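From: Blair Paterson
To: Skulumora orchard and fruit store list
Subject: Re: Starch readings and picking date for early rows
Date: August 2020

Nestor Cabanatuan wrote:
> We tested fruit from the early rows again this morning and the starch
> readings are all over the place. Two trees next to each other gave
> results that looked a fortnight apart. I am using the iodine that came
> with the Storkex kit in June. Should I trust the average and book the
> pickers, or wait? Also, does background colour count for anything on
> striped varieties, or is it only the starch that matters?

Nestor,

I would not act on the average yet. A wide spread between neighbouring trees usually has one of three causes: the sample was taken from mixed positions, the solution is weak, or the fruit was left too long between picking and cutting. Please rule those out first.

Sampling. Take fruit from shoulder height only, from the outer part of the tree, one per tree, and leave out the end trees in each row. Thirty apples per block is enough. Fruit from the inside of the tree runs behind and will drag the result down, and anything with codling damage ripens early and should be thrown out of the sample.

Solution. Iodine loses strength in light. If your bottle has stood on a windowsill since June, replace it. Ó Gríofa keeps the spare stock in the dark cupboard at the packing shed and will make up 200 ml if you ask. Test old and new on two halves of the same apple. If the old one stains paler, discard all your readings from it.

Timing. Cut across the middle, dip the face, and read after the same interval each time. I use 5 minutes. Fruit kept overnight in a warm kitchen goes on converting starch and will tell you nothing useful about the tree.

On your second question: yes, background colour counts, but look at it round the stalk, where there is less red over it. Green moving to yellow is the change to record. The red itself depends largely on sun and on the strain, and is a poor guide to the picking date. Write the colour down before you cut, in daylight and against something plain.
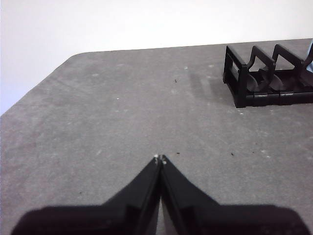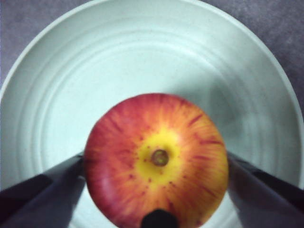

Firmness is the third figure I would want before booking anyone. The Kotberg tester needs a patch of skin removed on two opposite cheeks, and you should lean on it slowly. A quick jab reads high. Record both cheeks separately and do not average them on paper, as the sheet does that for you.

As for the pickers, the store has room for 4000 kg in the first chamber and it ought to be filled within a few days of opening. If the repeat test still shows a wide spread, pick the block twice and send the first pass for direct sale. Long storage fruit should come from the second pass only if the firmness holds.

Send me the raw readings with row and tree numbers. The block summary is no use to me without them.

Blair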